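Gripper closes again by itself after e-stop reset

kelline_bench
Arm on a fixed table, parallel gripper with printed fingers, Moussa controller. The job is moving small items between baskets and a tray. On Tuesday I hit the e-stop in the middle of a can pick. Jaws stopped where they were, fine. I released the button, pressed reset, and the jaws closed the rest of the way with no start command. My fingertips were about 5 mm from the can. No injury, but I don't want a second try at it. 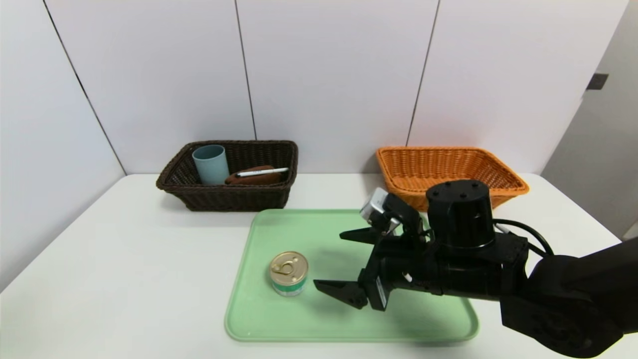 Gripper power goes through the same safety relay as the arm. Logs show the arm staying in hold after reset, so it's only the gripper that moves. I ran the reset 30 times with the tray clear of hands and got the closing move on every run where a close had been in progress. If the jaws were already open and idle, nothing.

dorset_jim
Your gripper driver is holding the last position target. Power comes back, it sees an error between where it is and where it was told to be, and it goes there. Clear the target on stop.

burik_user
Had this on a Burik unit. Same cause. We set the target to the present position at power-up, before torque is enabled. Two lines.

S. Amarasinghe
I'd be careful about calling that the fix. Reset should not be able to cause motion, whatever the driver remembers. If it can, the wiring or the restart logic is wrong. Take gripper power off the reset and put it behind a separate start.

dorset_jim
For a gripper that small? It's a pinch at worst.

S. Amarasinghe
It's a pinch with this set of fingers. Look at the tips. What force limit is it set to?

kelline_bench
60 percent, the default. Tips are fairly pointed, yes.

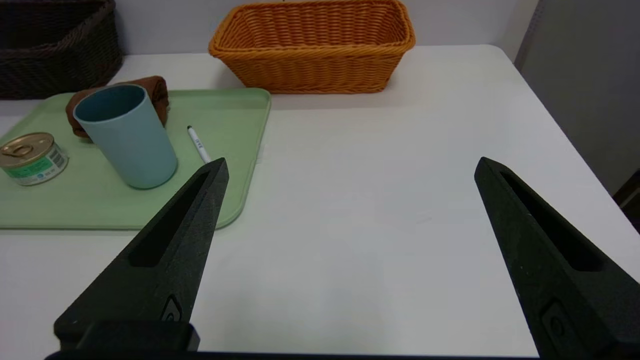
Open jaws at the tray, can at far left.

burik_user
Drop the force limit while you sort it out. And I agree with Sumaiya on the separate start, I just think you need both. A restart interlock doesn't help if the old target is still sitting there when you press start.

kelline_bench
Did both this morning. Gripper supply is now on its own contactor with a start button, and the driver writes present position to target before torque on. Force is down to 30 percent.
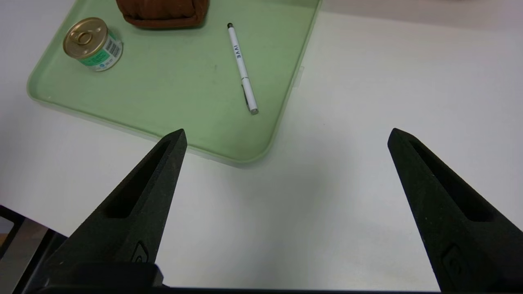

I stopped it part way through a close, reset, waited, then pressed start. Jaws held still. Repeated with the can and with the pen. One odd thing left: the Miltovent status page still says "gripper active" after reset, with the contactor open.

dorset_jim
Status page is probably showing the last message it got. I still say the driver change alone would have done it, but fine.

S. Amarasinghe
Don't leave that message. Somebody will read "active" every day and stop looking at it. Can you feed the contactor's auxiliary contact back to the controller?

kelline_bench
There's a spare input. I'll wire it up and post the log.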